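3.2 Household rice preparation

Participants in the Phetsri study kept a kitchen diary, giving 457 entries in all. Most cooked rice once a day and cleaned the inner lid less often than the pot – a pattern also noted by Sombatkul in the August pilot. Figure 2 shows a cooker with its lid open and the perforated inner plate exposed.

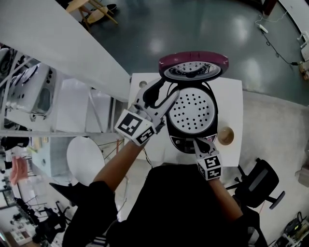 Figure 2. Rice cooker on a small white table.

Cleaning habits varied with household size, and smaller households more often left the lid until the weekend.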